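Projects > Materials and Structures > Student Reports > Moisture Movement in Edge-Glued Panels

12 shares | 3 comments

Moisture Movement in Edge-Glued Softwood and Hardwood Panels

Project group: Katherine Yupanqui, Loïc Cordier, Florian Maillard
Supervisor: Fabrice Charpentier

1. Background

Solid wood gains and loses water until it is in balance with the surrounding air. Below the fiber saturation point this exchange changes the dimensions of the piece. The change is largest in the tangential direction, smaller in the radial direction, and close to zero along the grain. A panel made from several boards glued edge to edge therefore moves mainly across its width. If one face exchanges moisture faster than the other, the panel also cups.

The group was asked to compare cupping in panels with alternating ring orientation and panels with all boards laid heart side down. Both layouts are recommended in workshop handbooks, and the handbooks disagree on which one stays flatter in service.

2. Materials

Boards were supplied by Millet in two species, spruce and maple. All stock was planed to the same thickness and stored flat in the Stinau workshop for 10 days before gluing. Boards with visible checks at the ends were trimmed or set aside. Panels were glued with a standard PVA adhesive and left in clamps overnight. Each finished panel measured 300 mm across the grain.

The end grain of half of the panels in each group was sealed with two coats of shellac. The remaining panels were left unsealed so that the effect of end-grain exchange could be separated from the effect of layout.

3. Method

Panels were placed on spacers in the humidity cabinet, with the lower face covered by polyethylene film and the upper face open. Humidity was raised in one step and held for 7 days, then lowered and held for the same period. Temperature was kept constant by the cabinet controller.

Cup was measured with a straightedge and dial gauge at the center of the width, at three positions along the length. Width was measured with a caliper at the same positions. Readings were taken every 24 hours. Moisture content was estimated with a pin meter and checked at the end of the run by oven drying small offcuts.

The dial gauge was zeroed on a granite plate before each set of readings. In the first set this step was omitted for two of the spruce panels, and those readings were discarded.

4. Results

All panels became wider during the humid phase and narrower during the dry phase. Width change was not affected by ring orientation in either species. This agrees with expectation, as the number of glue lines and the mix of flat-sawn and rift-sawn boards were similar in all groups.

Cupping differed between layouts. Panels with all boards heart side down formed a single shallow curve. Alternating panels formed a series of small waves, one per board, with a lower overall cup at the center. The surface of the alternating panels was less even to the touch, and a straightedge laid across them rocked slightly.

Sealing the end grain delayed the response but did not change the final cup. Unsealed panels showed small checks at the ends in the dry phase.

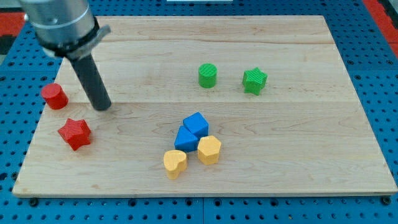 Figure 1. Light-colored wood board with visible grain, darker streaks and knots.

5. Discussion

The choice of layout depends on how the panel is held. A tabletop screwed to a frame through slotted holes can be pulled flat against a single curve, and fewer fixings are needed. A loose panel, such as a cutting board or shelf, benefits from the lower overall cup of the alternating layout.

The one-sided exposure used here is severe. Maxence Tessier of the Prondley joinery shop commented that most of the cupped panels returned to him had been finished on the top face only, so the condition does occur in practice.

The main limitation is the short exposure. Moisture content was still changing in the maple panels when the humid phase ended, and final values are likely to be higher than those recorded. A second run with longer phases is planned for July.

6. References and data

Raw readings are held in the group folder on Trolano under the panel number.

3 comments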